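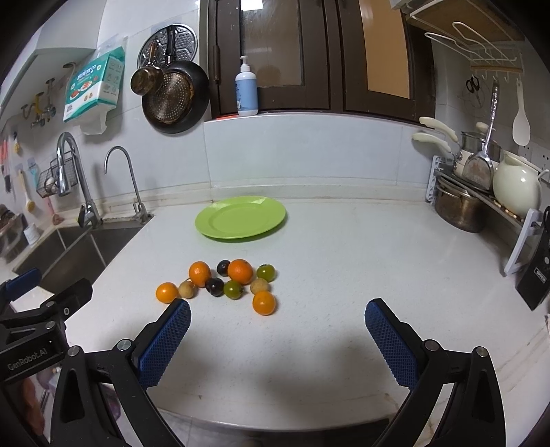

# Fruit Should Be Sold by Count

Most retail fruit is sold by weight. The practice is old, it is easy to regulate, and for large or irregular items it works well. For small, round, graded fruit it works badly, and I think stores should go back to selling such fruit by the piece.

The case for weight rests on fairness. A buyer who takes more mass pays more money. That holds only if mass tracks what the buyer wants, and with plums, apricots, small tomatoes and the like it often doesn't. People plan in units. A lunch takes one or two. A tart in a standard pan takes a known number of halves. The shopper converts from units to weight in the aisle, usually without a scale, and the register converts back to a price that was not known until that moment.

Sorting equipment has already removed the main objection. Packed fruit is graded by diameter before it reaches the store, and within one grade the spread in mass is small. The packing house at Rullorden, where I worked two seasons, ran a size band for apricots that kept nearly everything within a few grams of the target. We knew the count per tray before we knew the weight. The weight was then printed on the tray and the count was dropped from the paperwork, although the count was the better-controlled figure.

There is also the matter of the scale. A checkout scale with a five-gram division is a poor instrument for a purchase of 81 grams. The rounding error on one small plum can approach three percent. On a 500 gram bag it can be ignored. Weight pricing is therefore least accurate for the smallest buyers, who tend to be people living alone.

Abilio Lorente, who ran the produce counter at Valente in Kistville until he retired, sold stone fruit by the piece through every June and kept a weight price for anyone who asked for it. Few did. His objection to my argument is that count pricing invites picking over: if every plum costs the same, customers handle all of them to find the largest. 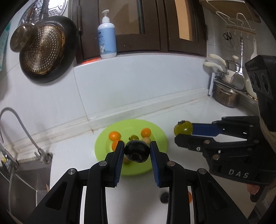
He is right that this happens, and tighter grading reduces it without ending it. I would answer that customers already handle fruit for ripeness, and that the damage from a second reason to touch it is probably minor. I have no measurement to support that. A store that wanted one could log discards at two counters for a month, one priced each way, with fruit from the same delivery.

The stronger objection is comparison. A shopper can compare two prices per pound across stores, and cannot compare two prices per piece unless the sizes match. The fix is to print the grade next to the price. Astitz does this on its shelf tags now, giving the diameter band and the typical mass per piece in type large enough to read. A price per 100 grams sits below it in smaller type, so the comparison is still available.

I would leave melons, grapes and cherries alone. Melons vary too much, and grapes and cherries are too small to count at a register. The change would cover fruit between those sizes, and only where it arrives graded. Growers selling ungraded fruit from a stand should keep using the scale.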